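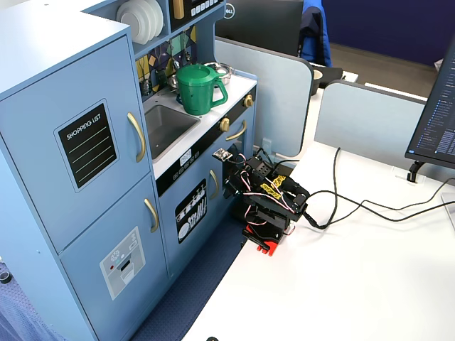 Open the oven. Take out the pot. Put it in the sink. A four-year-old manages this with a toy kitchen without being asked, and for most of this term it has defeated a class of adults at Vundwood College.

The course is called Adum. It meets on Tuesday evenings, costs 190 pounds, and promises students that they will "teach a robot household skills". The household is a child's play kitchen in pale blue, with gold handles and a sticker on the fridge for the shopping list. The robot is a small desk arm, clamped to the edge of a table, with its wires looping round its joints and a red base.

I went along in May expecting to be charmed, and in part I was. The students are keen and the room has a nice hum to it. One group had spent three weeks on the oven door alone. They guide the arm through the movement by hand, save it, do it again, and then let the software have a go. The handout suggests 100 repeats per task. The oven group had done 400 and wanted more.

How well does it work? That depends on who is counting. The course leaflet talks of "reliable" door opening. On the evening I watched, the arm got hold of the handle on some 4 tries in ten, and the leaflet doesn't say that shifting the kitchen a little to the left means starting over. The students know this perfectly well. Two of them told me it was the most useful thing they had learned.

My quarrel is with the sales talk. Tamitine, the firm behind the course materials, likes to speak of home helpers, and the end-of-term show, the Rashidi Cup, is billed as a glimpse of the kitchen of tomorrow. A plastic pitcher weighs next to nothing. Real ovens are heavy, greasy and hot, and people leave tea towels on the handles.

As an evening class in patience and basic coding, Adum is decent value. The oven group has booked the room for an extra hour next week, and they plan to try the dishwasher.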